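Baskets on the kitchen counter: notes from the Tunstall Household Exchange

Last month we asked readers how they store onions, squash, fruit and the other things that don't go in the refrigerator. We got 137 replies, more than we have had on any subject except moths. Most of you use a basket of some sort. A smaller group uses a paper bag in a cupboard, and seven of you hang everything from a hook.

The most common complaint was that baskets fill up with things that don't belong in them. Readers listed rubber bands, batteries, takeout menus, keys and one dog leash. The usual advice is to buy a second basket for those things. Several people tried that and reported that both baskets filled up. What worked better for them was a smaller basket. If it only has room for a few days' worth of produce, the mail goes somewhere else.

A reader on Dretwood Lane empties hers every evening at 8, wipes the counter under it, and puts back only what will be eaten in the next two days. The rest goes down to the cellar shelf. She has done this since August and says she has thrown out very little since then. It takes her less time than loading the dishwasher.

Shape matters more than we expected. A basket with sides that slope outward is easier to reach into than one with straight sides, and you can see what is at the bottom without lifting it down. A thick rim is easier on the hands if you carry the basket back and forth to the table. Deep round baskets got the worst reviews. Whatever is on the bottom tends to get forgotten, and a forgotten onion will let you know about it by the second week.

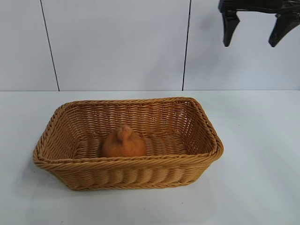
Does a woven basket need a liner?

Most of the time it can go without one. Air coming through the weave helps keep onions and squash dry, and a cloth or plastic liner cuts that down. Use a liner for soft fruit that might leak, or for garlic if the loose skins bother you, and wash it when you wash your dish towels.

Cleaning came up in a lot of the replies. Crumbs and onion skin collect between the strands of the floor and in the corners. Turn the basket over above the sink or the trash can and tap it, then go over the inside with a dry brush. An old toothbrush does the corners. Natural fiber should not be soaked. A damp cloth is enough, and the basket should dry all the way through before anything goes back in it. Synthetic weave can be rinsed under the faucet.

If you aren't sure which kind you have, look at a cut end on the underside. Natural strands usually show some grain and small differences in thickness. Synthetic ones tend to look the same all the way along. When in doubt, treat it as natural.

Two storage reminders from readers, both worth repeating. Keep onions and potatoes apart, because they spoil faster together. Keep the basket out of direct sun and away from the stove, even if that is the spot where it looks best. One household in Trestinia moved theirs from the windowsill to the far end of the counter and stopped getting sprouts on everything.

The exchange table at the Flimeck building has baskets again. They are on the low shelf by the door, free to take, and most are medium or small. Please brush yours out before you drop it off, and don't leave any with broken strands along the rim, as they snag sleeves.

Next month's subject is dish towels: how many you own, where you keep them and when you give up on one. Replies can go in the box at the front desk or to the usual address.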